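3.2 Where the small things end up

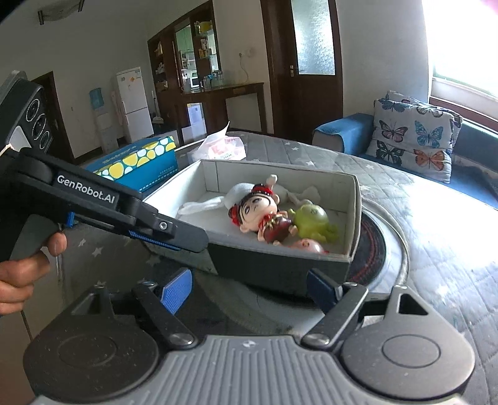 Figure 2. Toys in a shallow box on a round table.

I've always had a soft spot for the household catch-all, and I went into this part of the study expecting to find it in children's bedrooms. I was wrong! Across the 110 homes in the Bellis survey, the toys people handled most lived out in the shared rooms, near the food and the drinks, in whatever container was going spare. Ynyr Ifans and I called these "soft stores" in our notes (the name stuck, sorry). Figure 2 has the kind of mix I mean: a doll in a red outfit with gold trim shares a box with a green frog and a white plush toy, and a crumpled cloth has ended up in there too. Sorting by type hardly came into it, and when I asked people what the box was for, most of them just said "bits".

What did seem to matter was the height of the walls. Low-sided trays got picked through and put back all day long, while the deep tubs we looked at in January tended to fill up and stay full – four of them had things at the bottom that the family had given up looking for. Eifion Eynon has argued that this is really about lids, and he may have a point, though only three of our tubs had one. We logged some 2,000 objects in all, and I come back to the odd ones out (cloths, lone socks, batteries) in section 3.4.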